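We use cookies to keep you signed in and remember your docs settings. Accept all | Manage settings

Pruver to Filtar contact sync
README

Pushes form responses from Pruver into Filtar as contact properties. One way only. Nothing gets written back to Pruver, so don't go looking for your edits there.

Status: in use by the support team and by Flora's group. Still rough.

What you need
- Filtar account with admin rights (editor won't do, it fails at the token step with a blank page)
- Pruver API key, read scope
- a property map, see below

Setup
1. Copy settings.sample to settings.local
2. Paste in both keys. No quotes.
3. Run sync --check first. It lists the fields it found and writes nothing.
4. If the list looks right, run sync --once
5. Then turn on the schedule in Filtar under Connections > Incoming

Property map is a two column CSV, Pruver question ID on the left, Filtar property name on the right. Case matters on the right side. Question IDs change if someone duplicates a form, so re-export the map after that. Houshang lost an afternoon to this in January.

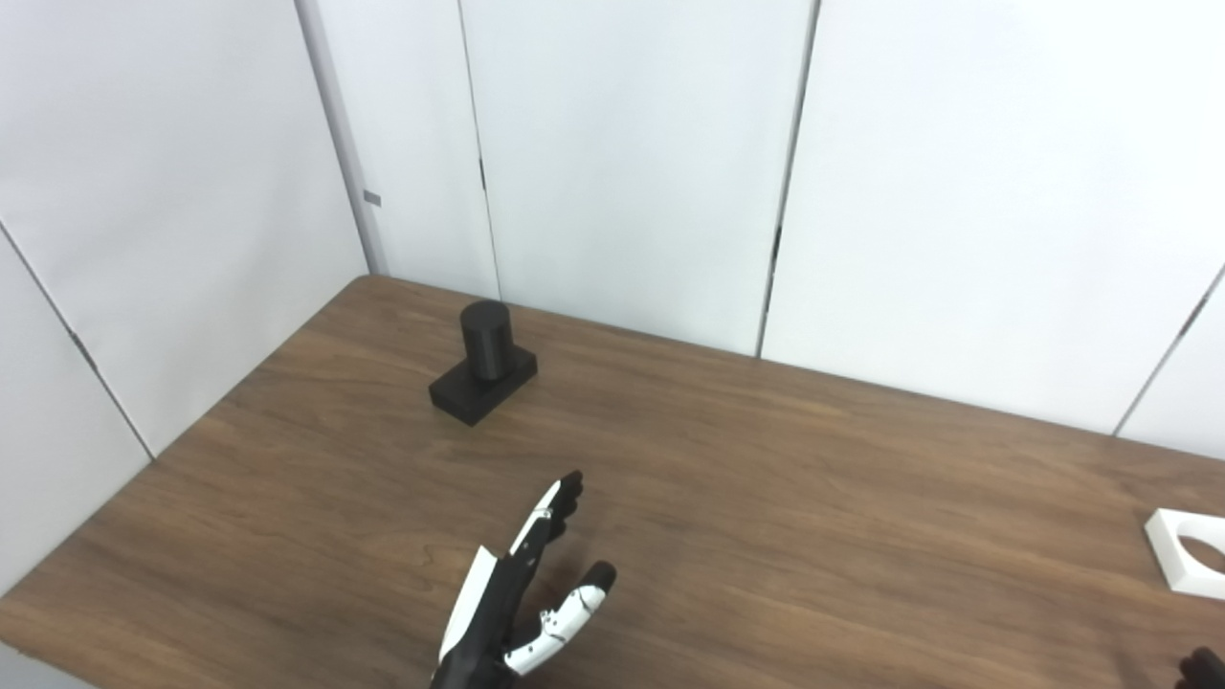

Matching is by email address, lowercased and trimmed. No email, no contact: the response goes to skipped.csv and stays there untill you deal with it. Two contacts with the same email, the older one wins. Melur wants this configurable, see open items.

Limits
- 3000 responses per run, anything past that waits for the next one
- request timeout is 900 seconds, change it in settings.local
- 5 retries, then it gives up and logs the batch ID
- file upload questions are ignored

Test data
The test folder has 1327 made-up responses, generated by Bijan Kermani. Some have broken emails on purpose, dont clean them up, the tests need them.

Open items
- multi-select answers come over as one long string
- time zone on submitted_at is whatever the Pruver account is set to
- choice of which duplicate wins
- --check is slow on long forms

Questions to Tahmineh Mahmoudi. Send the log along with the batch ID, keys removed please.

Related
Grarkero webhook relay
Filtar property naming guide
Pruver export: known problems
Moving a map between accounts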